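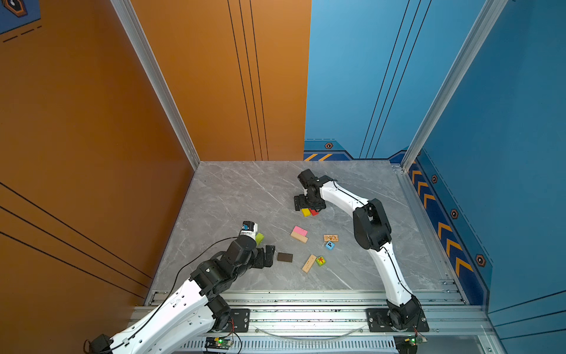 By the Betton floor reps | Updated 3 August 2023 | Filed under: Work changes, Sorting

Robot sorting at Betton: your questions

Babalola has put out its own leaflet on the Joltlow arms, and a lot of you came back from the March briefing with more questions than you went in with. We have answered what we can. Where an answer comes from management or from Joltlow we say so, and you can weigh it accordingly.

What are the arms supposed to do?

Pick up loose wooden blocks from the returns stream and put them where they belong, by set. Mixed returns are the part of the job most people dislike: plain blocks, printed blocks, alphabet cubes, three sizes of nearly the same beige. The trial cell has two arms working over one small floor, each with a two-finger gripper. Trustulska is the name of the software that decides which block goes where. It is also the name on the project, which is why the two get mixed up in emails.

Is it running on real orders?

No. It runs on small batches laid out by hand. Nothing handled in the cell has gone to a customer, and the leaflet's phrase "already at work in Betton" is generous.

How fast is it?

The leaflet gives 780 blocks a shift. We asked whether that was measured or projected and were told it was a target. We then asked for the measured number and are still waiting. Until it turns up, please don't repeat 780 as if somebody had seen it happen.

A person on the returns bench also does things the target leaves out: opening the bags, pulling out the marbles and hair clips, wiping down anything sticky, throwing away what's broken. None of this is in the trial.

Can it tell a worn block from a good one?

We doubt it, and so far we have been shown nothing that would change our minds. Look at the lime-green block below. It has spots and smudges on it and a small white chip near one end. Anyone on the bench would stop over that one and decide: clean it, downgrade it, or bin it. Joltlow says condition grading is "on the roadmap." We asked for a date and didn't get one. 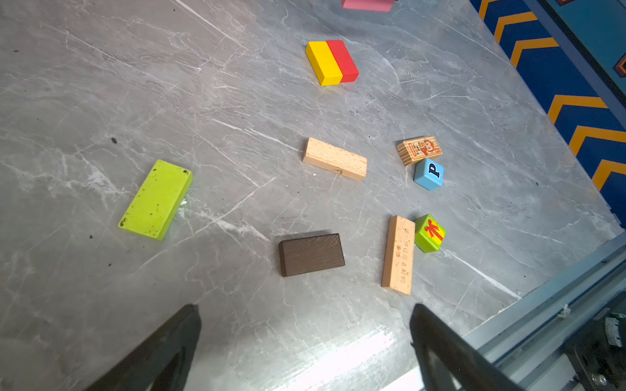

From the wrist camera: ten blocks on the cell floor, gripper fingers at the bottom.

What about blocks that sit tight against each other?

Fair question, and it came from several of you. When two blocks lie side by side with no gap, like the yellow and the red, a finger has to go around the outside of the pair or something has to nudge them apart. You do it with a thumb without thinking. Joltlow says Trustulska can handle touching blocks and stacked blocks. We would like to see a full shift of them, tipped from a real returns bag with no one tidying the layout first.

Will jobs go?

Management's written answer is that there are "no planned reductions linked to the pilot." Read it slowly. It covers the pilot. It says nothing about what comes after, and nothing about temporary contracts that simply don't get renewed. There are 263 people on the Betton site and 80 of them spend at least part of the week on returns, so we have asked for the same sentence again with the words "linked to the pilot" taken out.

I've been told my role will become "cell attendant." What is that?

Nobody has produced a job description. From what we've been told in meetings, an attendant would load the floor, clear jams, pick up drops, and confirm the blocks the software isn't sure about. That last one worries us. Saying yes or no to a screen all afternoon is a different kind of tired from working at a bench, and we want rotation written in before anyone is moved across.

Ask about the grade, too. If attendants are expected to restart equipment, they should be paid at the equipment grade. Management has called this "premature." We disagree.

Do I have to volunteer for the trial?

No. Being asked is fine. Being told you've volunteered is not, and if it happens, come and see a rep the same day.

The arms have cameras. Are they filming us?

There is a small camera at the wrist, aimed at the blocks. The colored panels close in the sides and back of the cell, but hands do go in when blocks are being laid out. We asked who keeps the recordings, for how long, and whether they can be used in a disciplinary meeting. Joltlow answered the first part (they do). Babalola has said the recordings "would not ordinarily" be used for discipline. We want "ordinarily" removed.

Is it safe to reach in?

Not while the arms are powered. The rule for the trial is that the attendant stops the cell and checks it has stopped before a hand goes over the rail — every time, including for one dropped block. If a supervisor tells you it's quicker to just grab it, you can refuse, and you should report it.

Isn't there anything good about it?

There might be. Fishing small cubes out of a mixed pile is hard on the wrists, and several people on returns would be glad to do less of it. If the arms took the repetitive picking and people kept the grading, the cleaning and the final check, with no loss of hours, most of us could live with it. So far the leaflet promises the first half of that sentence.

When will a decision be made?

The trial has six weeks left. A review meeting follows, and the reps have two seats at it. We have asked to see the drop counts, the stoppage log and the number of times a person had to step in, all before the meeting and on paper.

How do I get a question added?

Put it in the box by the returns bench or hand it to any rep. You can leave your name off. Questions about shift swaps during the trial should still go to your own supervisor.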